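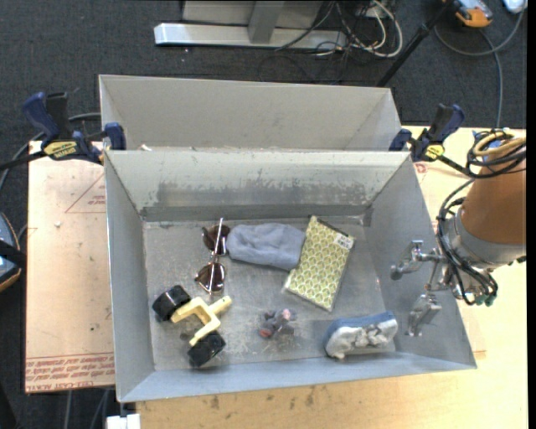

Kestberg replied:
You won't get that past carry-on at the gate, not on the regional flights. 7 kilos and they weigh it now. My sister got done in May, had to put on two jumpers and a raincoat in the queue.

bitodton_bill wrote:
Who said anything about flying. OP is doing the coast by bus and train, read the first line

Kestberg replied:
Fair enough, missed that. Still reckon 40 litres is too much pack for 9 nights though.

jeneo wrote:
OP here. Yep bus and train, no flights. Bitodton first then working south, hostels mostly, two nights in a cabin at the end if the budget holds. Budget is 1,000 all up not counting the rail pass (184 with the discount, bit rude but ok). Main question was sunnies and the small stuff, where does it all live so I'm not digging for it every arvo. Second question is do I need a sleeping bag liner or is that a thing people just say

Pin-yu Tseng wrote:
Liner yes. Silk if you can get one secondhand, cotton takes forever to dry and weighs a ton. Most hostels supply sheets these days but the cabins often don't, ring first.

Small stuff: one zip pouch, top of the pack, same spot every single day. Sunnies in a hard case inside the pouch. I went through three pairs before I learnt that.

bitodton_bill wrote:
hard cases are a waste of room. Buy servo sunnies, wear them on your head, buy another pair when you sit on them. Done

Pin-yu Tseng wrote:
Mine are prescription, so no.

bitodton_bill wrote:
ok thats different

marg_w wrote:
Late winter or proper summer jeneo? Makes a big difference down there. Nights get cold even when its thirty in the day and the wind off the water goes straight through a fleece. I'd take a beanie over a second pair of jeans anyday. Actually don't take jeans at all

Kestberg replied:
Nothing wrong with jeans. One pair, wear them on the bus. Have done it for years

marg_w wrote:
Get rained on once and come back to me

Kestberg replied:
Been rained on plenty thanks. They dry overnight on the heater

marg_w wrote:
What heater, its a hostel

jeneo wrote:
ha. Going late spring so bit of everything I guess. No jeans, was going to do one pair of hiking pants, one pair shorts, togs. Three tshirts. Is three enough or am I going to stink

tarnfoot wrote:
Three's fine if they're wool. If cotton take four. Wash in the sink, roll in towel, stand on the towel. Hang off the end of the bunk.

Re the rail pass, check the dates before you pay the 184. Mine ran from day of purchase and not first trip, lost two days of it sitting at home. Might of changed since.

jeneo wrote:
Oh thats a good one thank you. Just looked, says "from activation" but doesn't say what activation is. Will ring them

tarnfoot wrote:
First scan at the gate I'd assume but yeah ring. Get a name off whoever you speak to

bitodton_bill wrote:
Since you're starting in my neck of the woods. The bus from the station is the green one on the far side of the car park, they moved it. Ignore the map in the shelter. Last one's quarter past six and he doesnt wait. Taxi is possible if you ring ahead but it'll put a hole in your thousand

Good bakery opposite the post office. Shuts at two. Get the curry pie

Kestberg replied:
Steak and pepper is better

bitodton_bill wrote:
It is not

Pin-yu Tseng wrote:
Jeneo, do you have a towel sorted? Didn't see one. Small microfibre, the big ones are pointless. Also thongs for the showers.

jeneo wrote:
Have a towel, it's a bit awful, feels like drying yourself with a lunchbox. Thongs yes.

Ok weighed everything on the kitchen scales a bag at a time. Toiletries and first aid is 1,017 grams which seems like heaps?? Everything else ok

marg_w wrote:
That's the shampoo I bet. And sunscreen. Decant it. Little bottles from the two dollar shop, write on them with a marker or you'll brush your teeth with conditioner like my husband did at Easter

tarnfoot wrote:
Don't skimp on the sunscreen but. Dear as anything in the small towns

jeneo wrote:
Right, decanting tonight. Will ring the rail mob in the morning and post what they say about activation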